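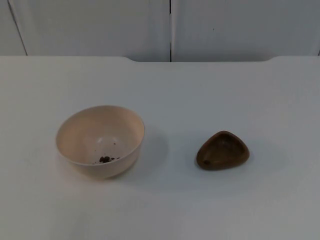 4. Lay out the table

I run the open day table at Skomier, and I do it the same way every time, so please copy me even if it seems fussy. The deep pale bowl goes on the left with its dark bits in the bottom, and the small brown dish goes on the right, level with it. Leave a good gap! Then clear the front of the table of leaflets, cups and your own elbows.

Note: if you need more bits, they live in the tub marked Kesach under the sink. A pinch will do. I once tipped in far too much and spent half of August finding it in my shoes.

5. Wake up the software

Open Steltton, pick the table demo and set the speed to 17. It goes up to 100 and you will be tempted (I was). Leave it at 17 while visitors are in, as people like to follow what the arm is doing and small children like to lean.

6. Look through the wrist camera

Click the wrist view and have a look before you let anybody in. A blurry picture is fine for this check, and so is having the bowl well over to one side. What I want you to look for is a bit of the black gripper in the corner. If you see no gripper at all, you've opened the wrong feed, so go back to the menu and try the next one down.

Caution: don't nudge the arm by hand to get a prettier view. Use the jog buttons, one tap at a time.
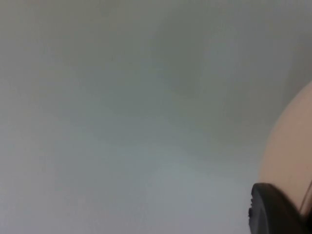 7. Park the arm for the talk

Press Park and wait for the beep. You want the arm up and away to the left, well clear of the bowl and the dish, so that everyone gets a decent look at the table while you chat.

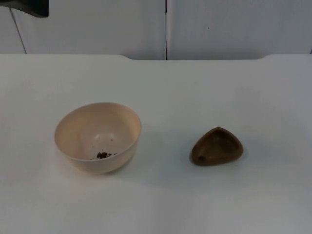
I usually talk for five minutes at this point, and Farzad Kermani takes the questions if he's in. The one you'll always get is "does it know what a bowl is?", so have an answer ready that you're happy with. Keep the Sqalli stop button within reach the whole time, even while you're only talking, and don't hand it to a visitor, however nicely they ask.

8. Start the run

Say "moving now" out loud, then press Start.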